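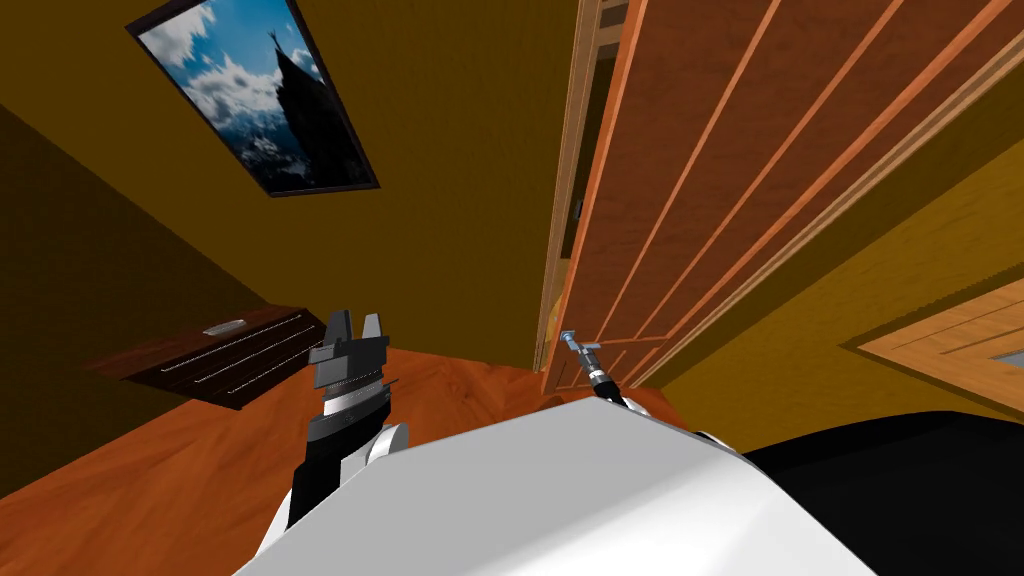 A practice room on the computer, with the robot's white body in front. One of its arms stands near the chest of drawers.

Rules for Robots That Work in a House

When you learn to ride a bicycle, you get rules. Wear a helmet. Look both ways. A robot also needs rules before it may work near people, and grown-ups have to write them down very clearly, for a robot does not understand a hint.

At Totier, a small company where engineers teach robots to help at home, every robot begins in a simulation. A simulation is a world made inside a computer, a little like a video game. The walls, the floor and the door are only drawn by the computer, so if the robot bumps into them, there is no damage to repair.

Jelle Martens writes the practice rules there. Her list is called the Darkano list, after the first robot that had to follow it. These are the rules which children ask her about most.

Rule 1: Look before you move.
Before an arm moves, the robot must check what is near it. Is there a wall? Is there a drawer, or a door? The arm is long, and the elbow can hit something even when the hand is in a free place.

Rule 2: Go slowly near people.
A robot arm can be heavy. In the practice world a pretend person sometimes walks into the room. When this person comes closer than 2 meters, the robot must slow down. If the person comes closer still, it must stop and wait.

Rule 3: Hold things softly.
Many robots have a gripper in the place of a hand. A gripper with two fingers can squeeze an egg or a wooden block, but not with the same force! The robot has to choose the force before it closes the fingers.

Rule 4: Doors need extra care.
Someone may be standing on the other side. The robot must stop in front of a door, wait 6 seconds, and only then reach for the handle. Jelle says that the waiting is the part the robots fail most often.

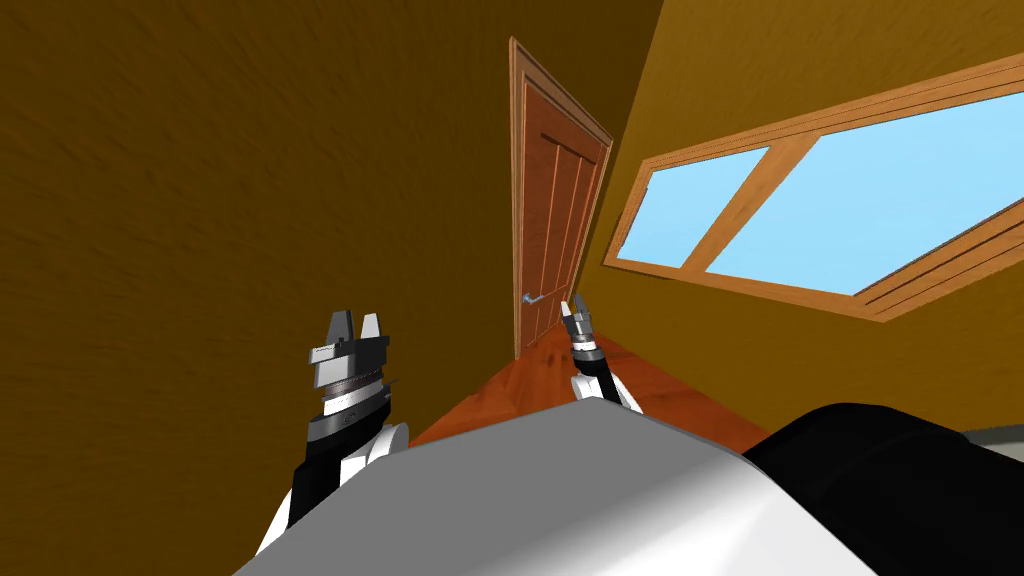 Two grippers with open fingers, and the door behind them. The handle is pale blue.

Rule 5: Stop means stop.
A real robot at Totier has a big stop button. When a person pushes it, the arms must stop at once, also when the job is almost finished. In the simulation the engineers have the same button on their screen, and they push it at moments which the robot cannot guess.

How does a robot pass the test?

It must do each task 500 times in the simulation. After this, Fletcher Tautahi reads the results. If the robot broke a safety rule even one time, the engineers change its program and the counting starts again from zero. One robot, Boveo, had to start again in February after 80 good tries, because it did not wait at the door.

When everything is good, the real robot may try in a real room. It moves slowly there, and a grown-up stands beside the stop button the whole time.

Something to try at home

Ask a friend to be the robot. Write three rules for opening a door, and let your friend do only what is on the paper. Did you write which hand to use? Did you write when to let go of the handle? Change your rules and try again.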